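The Table That Asks for Less

When Melati Majimbun moved her workshop to Tridgate, she brought 38 boxes and only one table. The boxes took a whole October to unpack. The table was ready the first evening, and she ate her soup on it.

She repairs small household things, mostly clocks and lamps, and she has strong opinions about where such work should be done. A bright white surface, she told me, makes her eyes tired before lunch. A dark one hides the screws. For many years she looked for a color between them, and she found it at Nondach, a secondhand shop near the river, for 96 dollars. 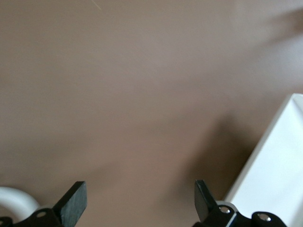 A matte, mauve-brown top, with a white container at the right.

I must confess that I did not understand the color at first. In soft light it is almost pink. In the shadow it becomes muddy, like tea with too little milk. But white things look very clear on it, and a single pale strand can be seen from the chair.

Her rule is simple: what is not needed for the present job goes back to the shelf. Small parts stay in an open tray, always on the same side of her hand. She wipes the top with a barely damp cloth before closing — never with polish, which makes a shine she dislikes.

Her neighbor at Gurneck, the frame shop, has now asked her to find a second one.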